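Adopting a new intro social work text mid-sequence, anyone done it?

Forum index > Teaching and Field Education > Course Materials

prothero_adj
Our program is switching the intro course from the book we have used for years to a newer one from Inus. The decision came down in October and I teach the second course in the sequence, so I get whoever comes out the other side. The new book is 235 pages. The old one was more than twice that. It has almost nothing on the history of child welfare, and the policy chapter stops at how a bill gets passed. My students are expected to read a state plan by week 3. Has anyone dealt with a gap like this, and did you patch it in your own course or push back on the intro people?

mkeller_msw
Patch it. You won't win the other fight this year. I put two readings on reserve and gave up one guest speaker.

Belmiro Lobo
I would push back, at least a little. If the second course assumes policy content and the first course no longer covers it, that is a sequence problem and it belongs to the program. Fixing it quietly in your section means the other sections don't get fixed. Who else teaches the second course?

prothero_adj
Two other adjuncts. One is at the Lekside campus and I have met her once. The other hasn't answered my email.

sw_field_liaison
Short books get read. I have taught from both kinds and with the long one maybe a third of the class did the reading past midterm. I'd take 235 pages they finish.

Belmiro Lobo
They finish it and then they sit in a field placement and can't say where the agency's money comes from. I supervise those students. The reading rate doesn't help me much if the thing I need isn't in there.

sw_field_liaison
I supervise them too. They couldn't say it with the long book either.

mkeller_msw
What is the price difference? That was the whole argument at my place.

prothero_adj
Bookstore has the old one at just under 200 new. The Inus one is less than half of that, and the library bought the unlimited ebook license, so for most students it will be free. I agree that matters. We have people working nights to pay for this degree.

tandem_reader
Check the ebook license before you count on it. Ours said unlimited and there was still a cap on how many pages you could print or download at a time. Students who wanted paper copies for the exam were stuck going back over and over. Ask your librarian for the actual terms.

prothero_adj
Will do. I hadn't thought about printing.

hollis_r
Has anyone used the Clamska case set with a short intro book? It's separate from any textbook. Each case is a few pages with a budget sheet and a referral form, and there are a few on child welfare. I used it for one semester and liked the budget sheets. The discussion questions were weak and I wrote my own.

mkeller_msw
I looked at it. Thought the cases were dated. One has a worker faxing everything.

hollis_r
Agencies here still fax everything.

prothero_adj
I'll request a review copy. Right now my plan is three weeks of catch-up at the start: one on history, one on how state and federal money gets to a county, one on reading a plan document. That pushes the group project later, which I don't love.
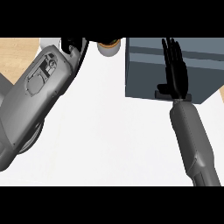
Juraj Kolář thinks three weeks is too many. Two would do it if the history reading went out over the break with a one-page response due on the first day. He also wanted to know whether the intro instructors had been asked to add a single policy session, as that costs them very little.

prothero_adj
I haven't asked them. I can do that before the break. I'm not sure about assigning work ahead of the first day, our handbook says we can't grade it.

Belmiro Lobo
Then don't grade it. Put it in the welcome email and start class with it.

sw_field_liaison
Half of them won't open the welcome email.

tandem_reader
Ours are the same. I would still do it, but plan the first session as if they hadn't.

hollis_r
If you do end up writing your own handout on county funding I'd like to see it. The only one I have ever found was written for another state and I have been crossing things out on it for years.

prothero_adj
I'll post it here when there is a draft. Emailing the intro coordinator tonight about the extra session.

mkeller_msw
Copy the Lekside adjunct on it.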